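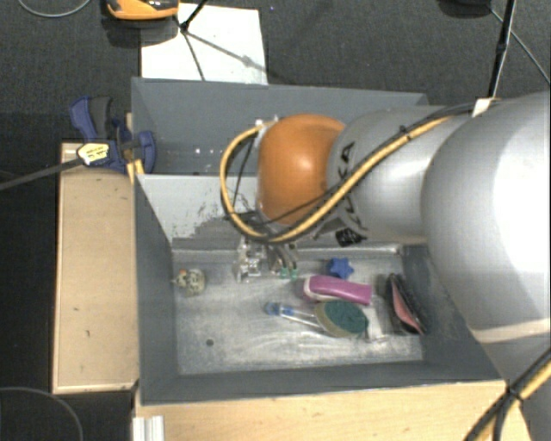
Two-finger vs. three-finger for mixed bin picking, same arm

Forum: End effectors and tooling

fgrajales
Fri 5 September

Putting up results from the last round because people asked in the other thread. Setup is two gray bins back to back, clamped at the corner, fixed camera, arm picks from one bin and drops into the other. When the source bin is empty the roles swap. Items are household stuff: a dish brush with a clear handle, a black brush with a pink inner face, a blue star, a few other small things.

Grippers compared:
Tikham parallel, stock flat pads
Umex adaptive, curved fingers, green fingertips

342 attempts with the Tikham, 668 in total, so the Umex got slightly fewer. Same grasp planner, same approach speed, same force limit at the controller.

The Tikham did better on anything lying in the open middle of the floor. The Umex did better within a finger width of a wall. The worst item for both was the dish brush. The planner likes the slender part of the handle, the pads close on it, and the head swings down as soon as the arm lifts.

Raw logs on request. I have not cleaned them up.

l_correa
Did you keep the same tool center point for both? The Umex fingertips travel on an arc. If you calibrated the TCP with the fingers open and then closed on something thin, the tips end up lower than the planner thinks, and you scrape the floor.

fgrajales
TCP set at half closed for the Umex, fully closed for the Tikham. The floor of that bin is badly scuffed, especially along its lower half, so I can't tell you from the marks which gripper did what. Contact events in the log are higher for the Umex, which fits what you say.

brulard_user
I would not call this a comparison of grippers. You are comparing one planner on two grippers, and the planner was written for parallel jaws. It samples antipodal pairs and assumes the pads stay parallel through the stroke. Of course the Umex looks bad in the open.

fgrajales
The planner is part of what I have to live with. Nobody here is going to write a second one for a gripper we might not buy.

brulard_user
Fine, but then the title should say so. Somebody will search for this in a year and read it as "adaptive is worse."

hflores
Partly agree with brulard_user. We ran the Umex at Cáceres with a planner that corrects for the arc – a lookup table, stroke against tip height, nothing clever. Floor contacts dropped a lot. Success on small items in the open went up too, but it never caught our parallel gripper on flat, thin things.

One other point. How is the cable bundle routed? On ours a loose loop at the wrist rubbed the rear wall of the bin at low approach angles and tripped the collision detection. We lost a lot of attempts that way and blamed the fingers for it.

fgrajales
Along the top of the arm, tied near the middle of the wrist segment, then under the orange cover and up its left side in a wide loop. The loop gets close to the back wall when the fingers go in near it. I had not looked at that separately. Protective stops are in the log with a joint state, so I can filter for wrist poses near the wall.

a_arboleda
Shorten the loop and you lose range on the last joint. Limit the joint in software first, then cut the slack to match. I did it in the other order and pulled a connector.

l_correa
What camera? Clear plastic handle plus a structured light sensor usually gives you a hole in the depth map. That could explain the dish brush without any gripper being at fault.

fgrajales
Stereo, Brulard, fixed mount. Depth on the clear part is patchy. The blue end of the handle and the green scrubbing surface come through fine. The planner still goes for the slender part because its color segmentation fills the gap.

l_correa
Then mask it and force the grasp toward the head. I'd rerun the brush alone before drawing anything from that row.

leidy.m
We have 3000 attempts on the Tikham from August with similar items. Four sets of pads went through it. Pad wear changed our results more than finger geometry did. How old were yours?

fgrajales
New on the Tikham. The Umex tips came with the demo unit and I don't know their history.

brulard_user
So that is planner, TCP, pads and possibly cable stops.

fgrajales
Yes. Title edit requested from the mods. Plan is to filter the stops first, add the table from hflores if she can share it, then repeat with the brush logged separately.

hflores
Sent by PM. Check the sign on the offset, ours has Z down.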